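The Ustell Letter
September 25, 2018

Your Gallbladder Would Like a Word

The gallbladder is a small green bag tucked under the liver, and for most of your life it asks very little of you. It stores bile. You eat a slice of pizza, it squeezes, the bile goes down a short pipe into the gut and gets to work on the cheese. Then it refills and waits for your next bad idea.

We have had a pile of mail on the subject since the May issue, in which we mentioned gallstones in a single sentence and moved on to bunions. Readers in Grurlow and Nisbet were especially put out. One of you wrote four pages, both sides, with a drawing. The drawing was good. So this month the gallbladder gets its own item, and the bunion people will have to be patient.

What the stones are

Bile is mostly water, with cholesterol, bile salts and a yellow-brown pigment called bilirubin stirred in. When the mix gets out of balance, usually with too much cholesterol for the salts to keep dissolved, tiny crystals form. Give them time and a gallbladder that doesn't empty very well, and they grow. Some people end up with one stone like a golf ball. Others have a bag of gravel. The size doesn't tell you much about how much trouble you're in, and a small stone can be the worse guest of the two, being small enough to leave the bag and get stuck in the pipe.

Who gets them? Women more than men, older people more than younger ones, people who are pregnant or have been, people carrying extra weight, and anyone with a mother or brother who has had them. Also, in a piece of unfairness I have never gotten over, people who lose a lot of weight fast. You finally stick to the diet and your gallbladder sends you a bill.

Most people with gallstones never know. The stones show up on a scan done for some other reason, everyone looks at them for a minute, and life goes on. If that's you, the usual advice is to leave them alone. There are exceptions, and your doctor will know whether you're one of them, but a stone that has kept quiet for ten years has earned a little respect.

When they speak up

The classic attack comes on after a meal, often in the evening or in the middle of the night. It's a steady pain high up in the belly, on the right or in the middle, and it may travel around to the back or up to the right shoulder blade. Doctors call it biliary colic, a bad name, as colic is supposed to come and go in waves and this mostly just arrives and sits down. It can last from half an hour to several hours. You may feel sick or throw up. You will probably blame the chili.

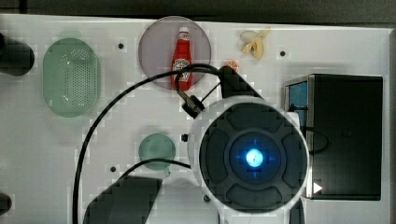
Reading time: 4 minutes

Then it passes, and you decide it was gas. A lot of people go through several rounds of this before they mention it to anyone. I went through five, and I write a health newsletter.

Some signs shouldn't wait for an appointment. Get medical help right away if the pain goes on for more than a few hours, if you have a fever or chills with it, if your skin or the whites of your eyes turn yellow, or if your urine goes the color of strong tea and your stools go pale. Those can mean a blocked duct, an infected gallbladder or an irritated pancreas. And pain in the upper belly or chest isn't always the gallbladder. Hearts have been known to do a very good impression of one, so if there's any doubt, call for an ambulance and be embarrassed later.

Finding them

The test is an ultrasound, same machine they use for babies, same cold jelly. You'll be asked not to eat for several hours beforehand so that the gallbladder is nice and full. The person holding the probe will tell you to breathe in and hold it, then become very interested in the screen and say nothing at all. They aren't hiding anything. Somebody else has to read it. Blood tests usually go along with the scan, to check on the liver and the pancreas.

Taking it out

If the attacks keep coming, the standard answer is to remove the whole gallbladder. Taking out just the stones sounds more polite, but the bag that made them tends to make more. The operation is usually done through a few small cuts, with a camera, under a general anesthetic, and plenty of people go home the same day. Expect some soreness in the belly and, oddly, in the shoulder, from the gas used to puff you up so the surgeon has room to work. Walking helps with that. So does complaining, though I have no study to cite.

There is a pill that dissolves certain cholesterol stones. It takes months or longer, it only suits some people, and the stones often come back.

As for the olive oil and lemon juice "flush," which accounted for a good third of the mail: please don't. The green lumps that turn up afterward are most likely oil and juice that your gut has turned into something like soap. They float, and gallstones mostly don't. Meanwhile a big dose of fat is just the thing to make a touchy gallbladder squeeze down hard on a real stone.

Life without one

You can digest food perfectly well with no gallbladder. The liver goes on making bile and drips it straight into the gut. Some people have loose stools for a few weeks, a few have them for longer, and there are medicines for that, so speak up. Smaller meals and going easy on fried food at first are sensible. I waited a whole month before going back to pizza, and it was a long month.

Odds and ends

The spring issue with the bunions is still available from the Gustia front desk while copies last. We printed 2000 and there are 298 left, which says something about bunions.

Letters for next month's item, on hiccups, should reach us soon. Please keep them to one side of the paper. Drawings are still welcome.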